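報道関係各位

2018年9月2日

株式会社Clarkach

ダイニング家具の新シリーズ「Lidham」を10月に発売
限られた広さの住まいに向けた伸長式テーブルと収納付きベンチを展開

家具の企画および販売を行う株式会社Clarkach(以下、当社)は、ダイニング家具の新シリーズ「Lidham(リダム)」を、本年10月より全国の直営店および当社オンラインストアにおいて発売いたします。本シリーズは、デザイン事務所Quayeが意匠設計を、家具製造会社Sakoが製造を担当し、伸長式ダイニングテーブル、収納付きベンチ、スタッキングチェア、壁付けカウンターなど全13品目で構成されます。

■ 開発の背景

集合住宅においては、居間と食事室を一つの空間として使う間取りが広く定着しております。食事のほか、在宅での仕事、子どもの学習、来客の応対までを一台のテーブルで行うご家庭も多く、当社の店舗には、テーブルの大きさと通路の確保を両立させたいというご相談が数多く寄せられてまいりました。

当社では商品化に先立ち、直営店をご利用のお客様2,000名を対象に、食事室の使い方に関するアンケートを実施いたしました。自由記述欄では、来客時に席が足りないこと、椅子を引いた際に背後の収納家具に当たること、季節用品や文具の置き場所が食卓の上になってしまうことの三点について、とりわけ多くのご意見をいただきました。「Lidham」の各品目の寸法と機能は、これらのご意見をもとに検討を重ねて決定したものです。

■ 「Lidham」シリーズの主な特長

1. 天板の伸長機構
伸長式ダイニングテーブルは、天板の下に収めた補助板を引き出すことにより、3段階に長さを変更することができます。操作は片側から行うことができ、壁際に設置した場合にもテーブル本体を移動させる必要がありません。補助板は主天板と同じ木目の向きで仕上げ、伸長時にも一枚の天板に近い見え方となるよう配慮いたしました。

2. 脚部の位置
脚部は天板の端から内側に入れた位置に設け、ベンチや椅子を角の近くまで寄せて使用できる設計といたしました。短辺側にも座ることができるため、伸長しない状態でも席の配置に余裕が生まれます。

3. ベンチの座面下収納
収納付きベンチは座面を持ち上げて開閉する構造です。座面には緩やかに閉じる金具を採用し、お子様のいらっしゃるご家庭でも使いやすい仕様としております。内部は仕切り板の位置を変更できるため、テーブルクロスや卓上用品のほか、書類や学用品の保管にもご利用いただけます。

4. 仕上げの選択
木部の仕上げは、明るい色調の「ナチュラル」と、落ち着いた色調の「スモーク」の2種類をご用意いたします。椅子およびベンチの張地は、いずれの木部とも組み合わせてお選びいただけます。張地は取り外し式とし、交換用の張地も単品で販売いたします。

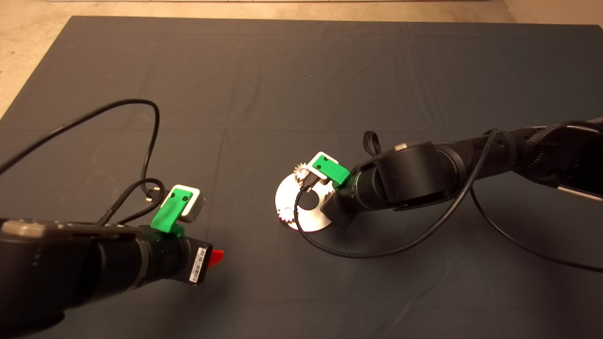
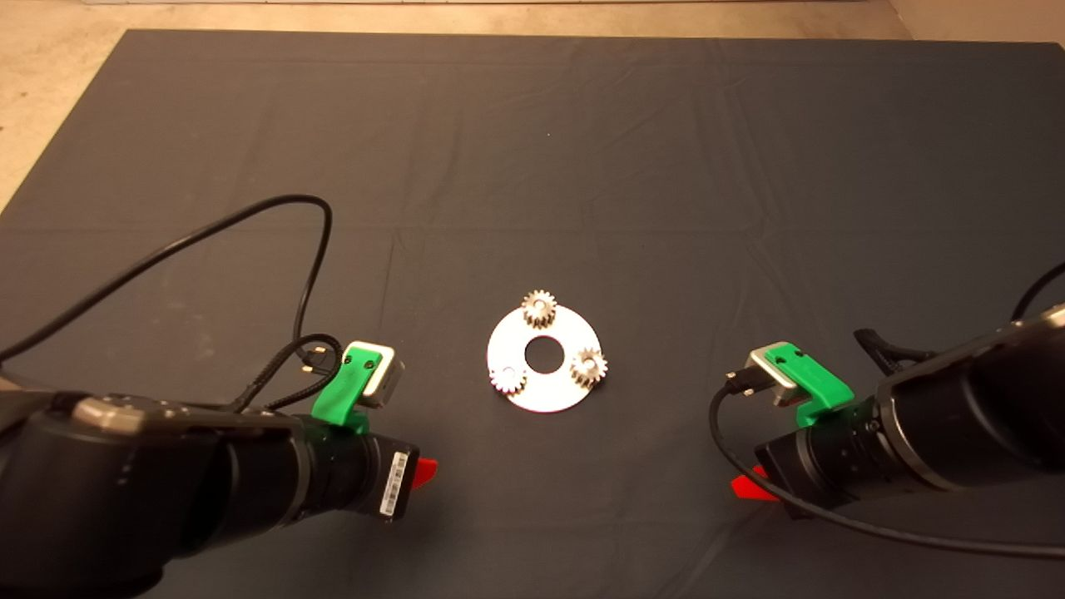
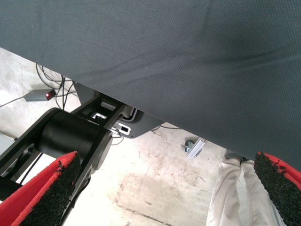
■ 設置にあたってのご案内

大型のダイニング家具は、設置後の使い勝手が部屋の寸法に大きく左右されます。当社では、ご購入前に次の事項をご確認いただくようお願いしております。

・設置場所の間口と奥行き、および柱や梁の張り出し
・テーブルを最大まで伸長した状態での周囲の通路幅
・椅子を引いた際の背面側の余裕
・扉、引き戸、床置きの空調機器との位置関係
・照明器具の取り付け位置と高さ
・玄関、廊下、階段、昇降機など搬入経路の幅と高さ

直営店では、お部屋の図面をお持ちいただいたお客様に対し、担当者が家具の配置図を作成いたします。配置図の作成は無料で承り、複数の配置案の比較も可能です。図面をお持ちでない場合には、店頭で配布しております採寸用紙に寸法をご記入のうえご来店ください。採寸用紙は当社ウェブサイトからも印刷いただけます。

■ 製造体制について

「Lidham」シリーズの木部は、すべてSakoの自社工場において加工および塗装を行います。同社は長年にわたり伸長式テーブルの製造に携わり、可動部の加工精度と木材の乾燥管理に関する技術を蓄積してまいりました。本シリーズにおきましても、天板の反りや補助板との段差を抑えるため、塗装の前後に寸法検査を設けております。

意匠設計を担当したQuayeは、住宅および小規模店舗の内装設計を主な業務とする設計事務所です。本シリーズでは、家具単体の意匠に加え、限られた広さの部屋に複数の品目を並べた場合の高さの揃え方について提案を受けました。テーブル、壁付けカウンター、ベンチの各品目は、並べて設置した際に水平の線が整うよう高さを調整しております。

■ 保証およびアフターサービス

本シリーズの木部および可動部には、お引き渡しの日から3年間の保証を付帯いたします。保証期間の終了後も、補助板のレール、座面の開閉金具、脚部の調整具などの部品を単品でご注文いただけます。天板の再塗装につきましては、製品をお預かりしたうえでSakoの工場にて有償で承ります。お預かりの期間中は、ご希望に応じて代替のテーブルを貸し出します。

また、ご不要となったダイニング家具の引き取りを、配送と同時に承ります。引き取りをご希望のお客様は、ご注文の際に品目と寸法をお知らせください。集合住宅にお住まいの場合は、管理規約に定められた搬出の時間帯についても、あらかじめご確認をお願いいたします。

■ 発売概要

シリーズ名:Lidham(リダム)
品目数:全13品目
発売時期:本年10月
木部仕上げ:ナチュラル、スモーク
販売場所:Clarkach直営店、Clarkachオンラインストア
企画・販売:株式会社Clarkach
意匠設計:Quaye
製造:Sako

壁付けカウンターは取り付け工事を伴うため、直営店のみでの取り扱いとなります。オンラインストアでご注文いただいた伸長式テーブルおよびベンチは、専門の配送員が組み立てと設置を行います。配送地域および設置に関する条件の詳細は、発売に合わせて当社ウェブサイトに掲載いたします。

■ 先行展示について

発売に先立ち、直営店において主要品目の先行展示を実施いたします。展示期間中は、伸長機構の操作や座面の開閉を実際にお試しいただけるほか、張地見本の貸し出しを行います。見本の貸し出しはお一人様につき3点までとし、数に限りがございます。展示品目は店舗により異なりますので、ご来店の前に各店舗へお問い合わせください。

■ 株式会社Clarkachについて

当社は、食事室および居間向けの家具を中心に、企画、販売、配送、修理の各業務を行っております。住まいの広さや家族構成の変化に応じて長くお使いいただける家具の提供を基本方針とし、部品の供給と修理の受付を継続しております。

■ 本件に関するお問い合わせ

報道関係者の皆様:株式会社Clarkach 広報室
お客様:株式会社Clarkach お客様相談窓口

本資料に記載の仕様および発売時期は発表日現在のものであり、予告なく変更となる場合がございます。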